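From: Siriwardena
To: Trostdale Menders list
Subject: Re: [trostdale-menders] Washing dark things before altering them

On a February evening, a member wrote:

> I have been given a heap of navy and black clothes to take up
> and let out, most of them charity shop finds. Do people on here
> wash everything first, or only the cottons? The last time I
> washed a dark skirt before hemming it the dye went all over a
> pale lining and I had to replace the lining. I'm also unsure
> whether a cold wash does enough to shrink anything. Sorry if
> this has been asked before, I couldn't get the archive search
> to work.

It has been asked before, but the answers are spread over several threads, so I will put down what I do.

I wash everything that can be washed, at the temperature the owner is going to use afterwards. If they wash at 40 at home and you have washed at 30, the hem can still creep up later and you will get it back. Ask them. Most people know the answer straight away, and the ones who don't are usually washing everything at 40.

Cotton, linen and viscose all need it. Viscose is the worst of them in my experience. I took up a pair of viscose trousers for a customer in Netovberg without washing them first and they came back 2 inches too short. Polyester I wash for cleanliness only. Wool I leave alone apart from a good steam with a damp cloth, and anything with a canvas front goes to the cleaner's.

On dye, test before you wash. Wet a white cotton rag, press it on an inside seam allowance with a warm iron and look at the rag. If there is colour on it, wash the garment by itself and keep washing until the rag comes up clean. I have had one black denim skirt need 6 washes. If it has a pale lining that you can unpick at the hem, unpick it and pin it up out of the way, but with a dye that bad I would take the lining out altogether before it goes near water.
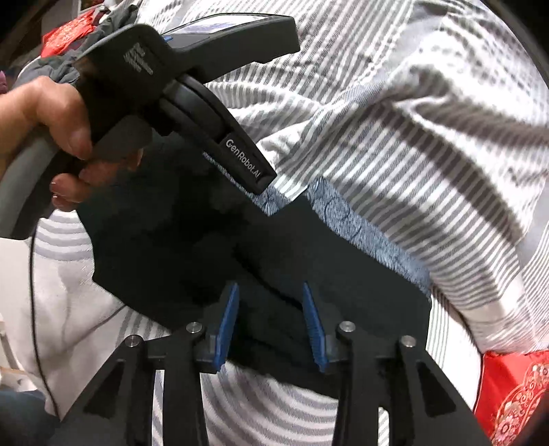
Navy cloth on striped bedding, GenRobot.AI gripper in hand.

Salt and vinegar do nothing to fix modern dyes, whatever the older books say. A colour catcher sheet will pick up some of the loose dye in the water, but it won't stop the cloth from bleeding. I use them for mixed loads and don't rely on them for anything with a white collar.

Dry the way the owner dries. If they use a tumble dryer then so should you, once, before you measure. Dark things dried on the line should be inside out and away from direct sun, or you will get a faded stripe along the fold.

Thread matters more on navy than on black. There are a lot of navies and they look the same under a kitchen bulb. Take the garment to the window with the reels and choose the one slightly darker than the cloth. I get mine from Govow on the 1000 metre cones, shade 347, and it suits most of the school trousers I see. It is a bit too blue for older wool.

Mark with chalk or a sliver of dry soap. I have given up on the white pencils as the marks won't brush out of anything with a nap.

On the archive, the search box only works if you are logged in. Try "pre-wash" with the hyphen. There is a long thread about linings which covers the skirt problem better than I have done.

If anyone has a good way of dealing with dye on elastic I would like to hear it. I have a waistband soaking at the moment and it is still grey.

Siriwardena
Trostdale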